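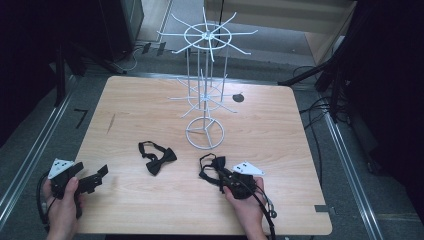
The station at Warnby was set up to be run and looked after by one person, and the choices described in this section follow from that requirement. It consists of a fixed work table, a pair of hand-held grippers of the same design, and the tracking and recording equipment placed round the table. The operator works from the near side with one gripper in each hand. Each gripper carries a white triangular marker plate on its upper side, printed with small black dots, and it is the pose of this plate that the tracking system reports. Everything the station records about the position of the fingers is therefore worked out from the plate, and an error in the seating of the plate passes straight into the data. The task for which the station was prepared is the handling of bow ties at a white wire display rack with two tiers of hooks. The rack is light and has a round base, and it can be turned or shifted by a small pull on a strap. Its place on the table is checked before each session against the set-up sheet.

The cables from the two grippers are led back past the operator's hands. In the first weeks of use they were tied together a short way behind the grips, and the pull of one cable could be felt in the other hand whenever the arms were crossed. They have since been run separately, with enough slack for either gripper to reach the far side of the rack. The slack is set by the operator who will be working, as a length that suits a tall person leaves a loop on the table for a shorter one.

4.1 Daily checks

The daily check takes almost 15 minutes and is done in a fixed order. The marker plates come first. Each is pressed lightly at its corners to feel for play, and the gripper is then held still over a known point on the table while the reported position is read. If the reading has moved by more than the limit given on the set-up sheet, the plate is taken off, the seat is cleaned and the plate is fitted again. Tightening a plate without removing it was tried in April and is no longer allowed - it brought the reading back within the limit for a short time only, and the recordings made in between had to be set aside.

The linkage is checked next. The fingers are opened and closed through their full travel with nothing between them, and the operator feels for any point at which the movement catches. The two sides should arrive at the middle together. Where one side lags, the fault has nearly always been found at a joint, and fine threads shed by the fabric are the usual cause. They are drawn out with tweezers. Oil is not used at any joint, as it finds its way to the pads and from there to the goods.
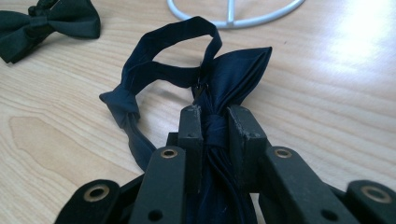
A grip test closes the check. A bow tie is taken at the knot, lifted clear of the table and held while the gripper is tilted to each side. The knot is the thickest part of the tie and spreads the load over the pads, and a pair that holds there may still let a strap slip. The test is for this reason repeated on the strap alone. A tie that turns between the pads is entered in the log as a fault even when it is not dropped, since the turning spoils the recorded relation between fingers and object.

4.2 Wear and replacement of the finger pads

The pads are the only parts of the gripper which are expected to wear out. Wear shows first along the upper edges, where they meet the table and the wire of the rack, and takes the form of pale scuffs and scratches. These marks have no measurable effect on grip and are left alone. Dust and lint on the inner faces matter more. They are wiped off with a dry cloth at the start of the day and again at the midday break; a damp cloth was found to leave the faces tacky.

A pad is replaced when its lower edge begins to fray or when it fails the strap test twice in one day. Both pads of a gripper are changed together, so that the two faces are of the same age. Over the period reported here the station completed 134 sessions and 1043 recordings, and 14 pairs of pads were used. The records kept by Ronaldo Dumlao, who was in charge of the station for the whole of this period, show that most changes were made for fraying and that few followed a failed test.

After a change, the opening of the fingers has to be measured again. The gripper is held over bare table with the fingers fully open, the distance between the inner faces is taken at the top and at the bottom, and the two values are entered with the number of the gripper. A difference between them means that a pad has been seated at a slant. The screws are then loosened and the pad is set again before any recording is made.

Figure 4. Finger pads held open over the table. Dust flecks and light wear can be seen on both pads, and the lower edge of the left pad is slightly frayed. 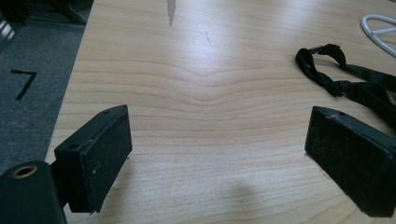 4.3 Faults outside the grippers

Faults in the rest of the station were fewer but took longer to find. The most costly was a slow drift in the reported position of both marker plates, which was traced to a stand that had been moved during cleaning. The position of each stand is now checked against the set-up sheet whenever the floor has been cleaned. The Malabanan and Fondow stations, which follow the same plan, have taken over this rule together with the order of the daily check.

Reading time: 5 minutes
Last updated: July 12, 2020
Contact | Copyright Gudunum Project | Back to top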